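Envoltura corporal

La envoltura corporal es un tratamiento de estética y bienestar en el que se aplica sobre la piel una preparación cosmética, por lo general a base de algas, arcillas, barros o aceites, y se cubre después el cuerpo con vendas, láminas o mantas durante un tiempo determinado. Se ofrece en balnearios, centros de talasoterapia, hoteles y salones de belleza, ya sea como servicio independiente o como parte de un circuito más amplio.

Historia

El uso de barros y paños húmedos con fines de cuidado personal está documentado en diversas culturas de la Antigüedad. En el siglo XIX, los establecimientos hidroterápicos centroeuropeos difundieron la envoltura en sábanas de lino, practicada en frío o en caliente. La variante cosmética se extendió durante la segunda mitad del siglo XX.

Entre las modalidades de carácter local figura la envoltura de Ikach, preparada con arcilla gris y descrita por Regula Frei y Ursina Moser en un manual de 326 páginas destinado a la formación de esteticistas. El balneario de Fellcombe la incorporó a su carta en mayo, al comienzo de la temporada de baños, y la mantiene en una versión abreviada.

Procedimiento

La sesión suele comenzar con una exfoliación suave, seguida de una ducha. A continuación se extiende el producto templado, desde los pies hacia el tronco, y se envuelve a la persona sobre una camilla. El reposo dura entre veinte y cuarenta minutos - algo menos en las modalidades frías - y concluye con el aclarado y la aplicación de una crema hidratante.
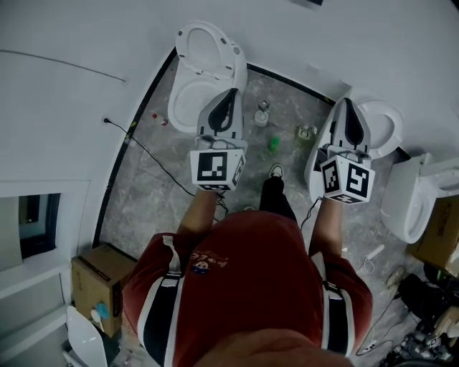

Cuarto de aseo con suelo gris de efecto mármol.

Las cabinas requieren ventilación, superficies lavables y un aseo próximo. El material textil se cambia después de cada uso, y los restos de arcilla se retiran antes de lavar las sábanas para evitar la obstrucción de los desagües.

Tipos

Según el producto empleado se distinguen las envolturas de algas, de arcilla, de parafina y de aceites vegetales. El método Khalaf alterna dos capas de distinta densidad, separadas por una gasa de algodón. Emil Nägeli propuso una clasificación basada en la temperatura de aplicación, de uso menos frecuente en los centros comerciales.

Efectos y precauciones

La hidratación superficial de la piel y la sensación de relajación son los efectos más citados. La reducción de contorno que a veces se anuncia es transitoria y no equivale a una pérdida de grasa. El tratamiento se desaconseja en caso de heridas abiertas, fiebre, alergia a alguno de los componentes o trastornos circulatorios, y durante el embarazo debe consultarse previamente con un profesional sanitario.

Véase también

Balneario
Fangoterapia
Talasoterapia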